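## 4. Setting Up the Sorting Bin 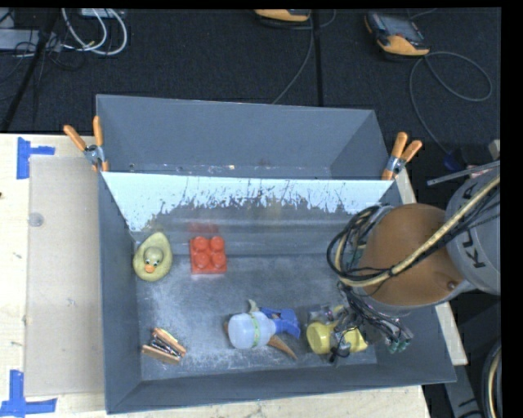 The Pendthorpe bin is used at the returns bench for small mixed items that come back from the play sets and the workshop kits. It replaces the open trays described in the June edition of this guide. A divider panel separates the back compartment from the larger front one, and everything waiting to be sorted goes in the front. A normal load is a mix, such as a spray bottle, an orange-handled spring clamp, a red building block and the avocado toy with the duck's head in the middle. Keep the back compartment empty until step 6.

### 4.1 Before you start

You will need:

- the bin and its divider
- a bench or tabletop at least 90 cm wide
- a soft cloth and mild dish soap
- the returns sheet (Form 2)

The bin may be used on any of the Wendden or Baidoo benches. Do not place it on the folding trolley, which is too narrow to take the base.

**Caution:** The top edge of the divider can be rough where the finish has worn. Wear light gloves when lifting it out or wiping it down.

### 4.2 Placing the bin

1. Clear the bench and wipe it dry.
2. Set the bin down flat with the larger compartment nearest you. Lift it into position. Dragging it will mark a timber top.
3. Press on each corner in turn. If the bin rocks, move it to another part of the bench.
4. Check that the divider reaches the floor of the bin along its full length. Small parts will slide under any gap.

**Note:** Scratches and cloudy patches on the metal floor are normal wear and don't need to be reported. Report dents, or any split along a seam.

### 4.3 Loading and sorting

5. Place items in the front compartment one at a time. Don't tip them in from a tub. The load must not exceed 2300 g.
6. Take out anything that belongs to a play set, check it against Form 2 and put it in the back compartment.
7. Leave tools and bottles in the front until the toys are done. Lift bottles off the top of other items first, as long handles tend to get caught underneath.
8. Close spring clamps before putting them away. Hang them by the handle on the Juvwood rack.
9. Check the trigger on each spray bottle and turn the nozzle to OFF. Empty bottles go to the sink. Bottles with anything left in them go to Lamisi Quaye for relabelling.
10. Initial Form 2 and leave it in the bin with the sorted toys.

**Caution:** Hammers and other heavy hand tools go in last and come out with two hands. Don't drop them onto the floor of the bin.

### 4.4 Cleaning

Clean the bin after every 60 returns, or sooner if something has leaked.

- Empty both compartments.
- Wipe the walls and floor with warm soapy water. Work along the base of the divider, where grit collects.
- Dry straight away with a clean cloth.
- Do not use steel wool or scouring powder. Either one will dull the finish and leave flecks that end up on the toys.

Replacement dividers are ordered through Nisha Sengar. Quote the colour of the bin (dark grey) on the request.

Section revised Oct 21, 2024, S. Sarpong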